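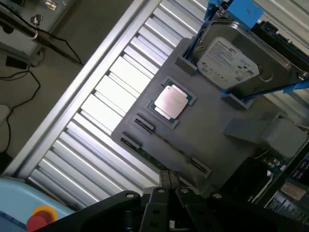 Page 2 of 10

Wasov Shop Talk > General > Can a machine do the chores yet?

lintroller wrote:
Going back to what was asked on the first page. I run a small laundry and I have been hearing that folding is solved for as long as I have had the place. I went to a trade show in July and watched a folding machine from Zarirex do towels. It did towels very well. Then I asked the man to put in a fitted sheet and he changed the subject. So my answer is no, not yet, at least not for the jobs I pay people to do.

third_shift wrote:
Towels are a chore though. If it does towels all day and your people do the fitted sheets, somebody got some hours back.

lintroller wrote:
Somebody has to feed it the towels one at a time, flat, with a corner up. By the time you have found the corner you have done half the folding.

cellkeeper wrote:
I can speak to the shop-floor half of the question. I look after an arm that works on desktop PCs. The tower lies on its side on the table with the panel off, and next to it there is a gray fixture with a pocket or slot for each part. The processor has its own pocket and the hard drive stands in its own slot with the blue plastic still on it. The arm goes between the fixture and the case.

People see that and say great, when does it come fix my computer. It doesn't. It knows where the fixture is because the fixture is bolted where we bolted it. It knows where the memory slots are because we told it where the case is. Move the case the width of a finger and you are into the part of the work that takes all the time.

What it does well is repeat. Once a pick from the fixture is right, it stays right for a long time. I have cards that go in the same way every time I run them. I have other parts that I still don't trust, mostly anything with a latch.

mopbucket wrote:
So it's the towels again. It works if a person lays everything out first.

cellkeeper wrote:
Yes, but laying it out takes a minute and you don't need to be trained to do it. I don't think that's nothing.

oddbin wrote:
I disagree with both of you a little. The trouble with the laundry example is that cloth has no shape. A processor has a shape. A drive has a shape. I would expect a machine to be good at a drive and bad at a sheet, and that is what everybody here is reporting. What I would like to know is how it does on cables. A computer case is full of them.

cellkeeper wrote:
Badly. Cables are my fitted sheets. They are never in the same place in two cases, even with the same model, and if one is lying over a slot then the arm either pushes it down into the slot or stops. We tie them back by hand before we start. When I forget, I find out.

Latches are the other one. A processor socket has a lever and a frame, and a person does the lever with one finger without thinking about how hard they are pushing. For the arm you have to decide how hard. Too soft and the lever slides out from under the finger. Too hard and I am ordering a board. We use force limits and they help, but I set them by trial, and I set them again when the boards come from another batch.

third_shift wrote:
How long does one take compared with a person?

cellkeeper wrote:
Depends what you count. For a card, a person takes a few seconds. Our last full set of timed runs was 52 seconds from the fixture to the slot, with slow speeds set near the board. You can run it faster. I don't like to, with a gripper that close to capacitors.

mopbucket wrote:
52 seconds for one card. My nephew can do the entire computer in the time it does the cards.

cellkeeper wrote:
Can he do it at four in the morning for a week?

mopbucket wrote:
He'd be up anyway.

flatpack_fan wrote:
I work in repair and I have the opposite experience to most of this. We don't want speed, we want the same thing done the same way so that when a board fails we know it wasn't the hands. We had a robot bench on trial from Widar for 10 weeks. It was slow and it was in the way and I would have kept it. Screws went in at the same torque every time. The people on the bench didn't like it because they had to keep the trays neat.

oddbin wrote:
What killed it?

flatpack_fan wrote:
Mixed stock. Repair means you get whatever walks in the door. We would have had to make a new fixture for every model and there was no one to do that. If we had been building the same machine over and over it would have paid.

cellkeeper wrote:
That matches what I see. I print our fixtures and it's a bigger part of my week than anyone planned for. The first one had walls that were too high and the fingers hit them on the way down. The next had pockets that were too loose, so the chip could turn a little, and a chip that is turned a little won't go in the socket at all.

Taking things out turned out to be its own job. I had assumed removal was just the same move backward. A card that has been sitting in a slot for years doesn't want to leave, and if you pull on one end of it, it rocks and jams. You have to hold it level and come straight up, and you have to let go of the retaining clip before any of that. 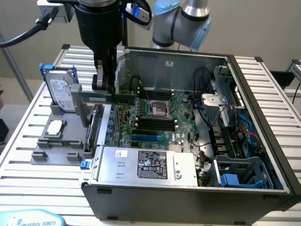 The grip is most of it. If the fingers close too near the bracket end the far end droops, and then you are dragging the edge connector along the slot. We moved the grip point toward the middle and slowed the first bit of travel, and that fixed most of it. I also added a check after the lift: if the force reading is still high once the card should be clear, it stops and waits for me. It stops more than I would like. I would still take that over a cracked board.

So for the thread: can it do the job? It can do several pieces of the job, in order, on a case it knows. Between the pieces there is me.

lintroller wrote:
That is the clearest answer I've read on here. It is also the same as my answer.

oddbin wrote:
It isn't the same. Yours was that it can't do the jobs you pay people to do. Part of what cellkeeper describes is a job people get paid for.

lintroller wrote:
And cellkeeper gets paid to stand next to it.

third_shift wrote:
We have two palletizers and one guy looks after both. Before that it was six people with bad backs. I don't see the standing next to it as a failure. It only becomes one if it's a person per machine forever.

mopbucket wrote:
Can we get back to the house? The original question had dishes in it. I clean offices and a few private homes, and one of the homes has a robot vacuum and a robot mop. I still vacuum and I still mop. The vacuum does the middle of the rooms. It doesn't do stairs, it doesn't do under the radiator, and it eats the fringe on the rug, so the owner rolls up the rug before it runs. I unroll it when I get there.

oddbin wrote:
The owner is laying out the fixture.

mopbucket wrote:
I guess so. Nobody pays her for it.

flatpack_fan wrote:
A vacuum that does the middle of the rooms every day is worth having. My floors are cleaner than they were. I'd call it a chore mostly done.

mopbucket wrote:
Look along the baseboards and tell me again.

third_shift wrote:
On dishes, there is a machine for that and everyone has one. It only looks like it isn't a robot because the person loads it. I'd like somebody to sell me an arm that loads it. I asked at Rodrigues, where we get our conveyor parts, and they laughed, then said the arm was the cheap part. Wet plates, glasses behind bowls, forks under everything. No pockets to put them in.

cellkeeper wrote:
I'd believe that. If you asked me to load a dishwasher with our arm I would want the plates in a rack first, on edge, all facing the same way. Then you may as well put the rack in the dishwasher.

lintroller wrote:
I'll put a number on it, my number and not anybody else's. If a machine could take a basket of mixed laundry as it comes and get 70 percent of it folded well enough to hand over the counter, I would buy it. I'd have my people do the rest. I have not seen one that gets near that on a mixed basket.

oddbin wrote:
Would you really? You would have to look through every stack to find the ones it got wrong.

lintroller wrote:
We look through every stack now.

flatpack_fan wrote:
For repair I'd want higher than that. A badly folded towel is still a towel. A drive that is nearly plugged in is a customer who comes back angry.

cellkeeper wrote:
Same here. I would rather it stopped ten times than guessed once. It means the numbers look poor when a visitor is watching, and they always visit on the day with the latches.

I will say that it has gotten better. When I started I would not leave the room while it was moving. Now I'll go across the hall and print a fixture, with the door open.

third_shift wrote:
Which gripper are you using for the cards? Ours are all vacuum and I want to try fingers on the small cartons.

cellkeeper wrote:
Two-finger, black plates, nothing fancy. For cartons you will want something softer on the faces. Start a new thread in Tooling and I'll post what I know about the mounting.

Last reply in this thread: August 2022
Next page: 3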